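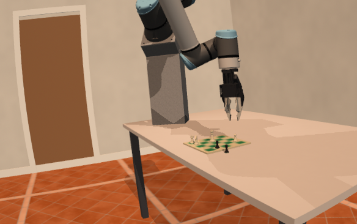
The chess table in the simulator, with the gripper open.

What to expect from the robot demonstration at Narnent open day?

Zofia Rutkowska
February 3, 2018
Hello to all. I will bring my pupils to the Narnent open day in July. The program says "chess table, simulation, 90 minutes" and nothing more. Is it a real game against the robot, or only a show of picking and placing? My pupils are 3 beginners in programming and I want to prepare them well.

Fuklow
It is not a game. Last year they moved pieces and explained. Bring water, the room is warm.
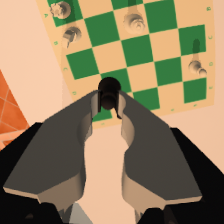

Mikuš
I visited with my evening class and the main topic was grasping. The guide asked us first where we would take a piece, at the head or lower down, and only after this he showed the simulation. In the close view a black piece stands upright between the two fingertips, and you can also read letters on the margin of the board, so pupils can say the column in place of pointing. I advise you to teach them the names of the columns before the visit. It saved us much time. Sit near the screen if it is possible, the letters are small. 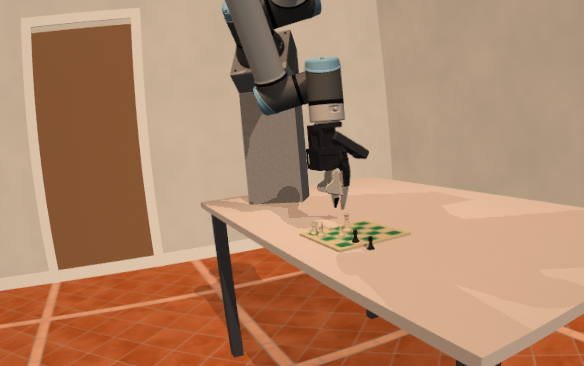

Zofia Rutkowska
Thank you both. Must the pupils install something before we come?

Mikuš
The computers in the room have everything on them already. Ask at the Eker desk for the login paper when you arrive.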